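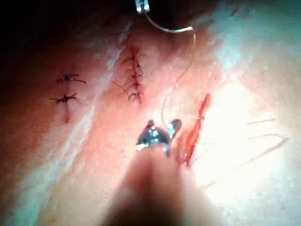
Photo: Skultel

The Practice Pad Grows Up

A suture pad is a plain thing. It is a slab of soft material, usually the color of skin, with cuts in it. Students close the cuts with needle and thread, pull the stitches out, and close them again. When the slab gets too torn up to hold a stitch, it goes in the trash and another one comes out of the box.

For years that was as far as most people's interest in it went. Schools bought pads by price. Students bought their own, often in kits that came with a needle driver, a pair of forceps, scissors and more thread than they would use. The instruments outlasted the pads by a wide margin.

That has started to change. Skills labs are spending more on the surface itself, and small makers have shown up to sell it to them. Postico, which runs a training lab for nurse practitioners and physician assistants, went through 340 pads in its last full year and now keeps a written record of each batch: when it was opened, how many sessions it lasted, and how it failed.

How it failed is the part instructors want to talk about. A cheap pad tears at the stitch. The thread cuts through the top layer like wire through cheese, and the student learns to pull gently, perhaps too gently, to keep the pad alive. A pad that is too tough has the opposite problem. It will put up with any amount of tension, so a student can crank down every knot and never see a consequence.

Good closure is mostly a matter of tension and spacing. The edges of the wound should meet and stay there. If they are pulled too tight, they bunch up. If the stitches are too far apart, the skin between them gapes. Those faults should show on a practice surface, and on many they don't.

The basic exercise is the simple interrupted stitch. Each stitch is placed, tied and cut on its own, so that if one fails the others hold. On a wound with two stitches in it and the lower end still open, an instructor can see where the student began and how much is left to do. On a longer one with five stitches close together, the spacing is the thing to look at. Beginners crowd them, drift apart toward the end, or get the knots sitting at different heights along the line. Small dark knots with short tails are easy to judge from across a table, one reason labs like dark thread for teaching.

The tails get argued over more than outsiders might expect. Cut too short, a knot can slip. Left too long, the ends tangle in the next stitch. Postico's handout asks for tails of even length on both sides. The handout has been through 7 versions and the paragraph on tails has changed in most of them.

Hestent, a maker that began with molded parts for dental training, sells a layered pad with a thin outer skin over a softer base. Its staff spent most of a winter on the bond between the two layers. If the bond is too weak, the skin lifts when the needle comes up through it. If it is too strong, the pad feels like an eraser. The version that went on sale in February is the one they had set aside twice before.

Color has been another sticking point. Some pads come with a red layer inside the cuts, so an open wound reads as red and a closed one shows only a thin line. Instructors like this, as it makes a gap hard to miss. Some students find it distracting for the first hour and then stop noticing. Hestent sells pads both with and without it, and the red ones sell better.

Then there is shine. Soft surfaces throw back light, and the lamps in a skills lab are bright. Under a lamp set at the wrong angle, half a pad can go nearly white and lose all its texture, and a student working in the glare ends up guessing at the depth of the bite. Poon, a shop that refits teaching rooms, now puts lamps on arms that swing to either side of the table. Some labs dust the pads with cornstarch to dull them. It works until the powder cakes in the cuts.

The needle hasn't changed much. It is curved, and it is held in the jaws of a needle driver, never in the fingers. The usual advice is to grip it a little past the middle, toward the end with the thread, enter the skin at a right angle and turn the wrist so the needle follows its own curve. Students who push straight ahead bend the needle or tear the pad. A better pad doesn't correct that habit, though it does make the tear easier to see.

Cost is still the main limit. Layered pads run well above the flat ones, and a lab with 17 tables can't put a new one at each place every session. Postico uses flat pads for the first two weeks and saves the layered ones for assessment. Skultel takes the other route and gives each student one good pad at the start of the course, with a marker to label the cuts, and expects it back at the end with every cut used.

The returned pads go on a shelf in the Skultel storeroom, sorted by course. The inventory sheet taped to the door puts the number at 3592. Instructors pull a few down at the start of each course and pass them around the tables before anyone picks up a needle.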